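Support > Tickets > Catalog and labels > Label printer skips every third label

Opened by: Xuelian Su
Site: Melgate branch
Status: Open, waiting on a full-roll test

Hi all! I run the seed library at Melgate and I love this new label setup, so please read this as a fan writing in. We print packet labels from the Sosen catalog, one per variety, with the name, the year saved and the sowing months. We have 362 varieties on the shelf now, so it's a lot of labels, and they look gorgeous compared with my handwriting.

The trouble started in December when we changed to the smaller label stock. The first two labels come out perfect. The third one is blank, then two good ones, then another blank. It keeps that up for the whole roll. The catalog thinks everything printed, so the beans are missing every third variety and I only spotted it when I went to stick them on.

What I tried before writing:

Turned the printer off, counted to 20, turned it on again. Same thing.
Cleaned the little sensor window with a dry cotton swab. Same thing, but wow, was it dusty in there.
Printed the built-in test page. It came out with no blanks at all, which got me very excited for a minute.
Printed five labels from the catalog. Label three was blank.

First reply, Hina Janjua, 9:40 am

What a great write-up, thank you! The test page is a big clue. It's stored in the printer and doesn't use the catalog's page size, so I think the printer itself is fine. Can you open the label template in Sosen, go to Layout, and tell me what it says for height and gap? Please also check whether "Start new sheet after" has a number in it.

Xuelian Su, 10:15 am

Found it, I think! Height and gap match the box the labels came in. "Start new sheet after" says 3. I never set that - it must have come across from the old sheet labels, where we had three to a row. I cleared the field and saved.

Printed another batch of 20. No blanks until the very end, where I got one extra. So much better already! The tomatoes are all done, even the Arellano ones with the long names that run onto a second line. I'm attaching a picture to the ticket and I'll carry on with the squash after lunch.
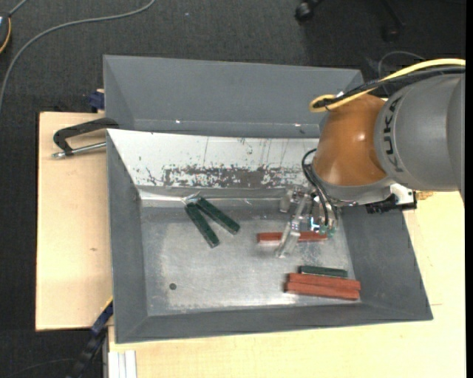 Hina Janjua, 11:05 am

Glad the field was the culprit for most of it. The extra blank at the end is a separate setting, "Feed after job", and you'll find it under Printer and not under Layout. Set it to Tear Off and save the template under a new name, so the old sheet version stays around for anyone at Farkach who still uses it. Then run one whole roll and let me know where it stops. I'm keeping the ticket open until you've done the squash.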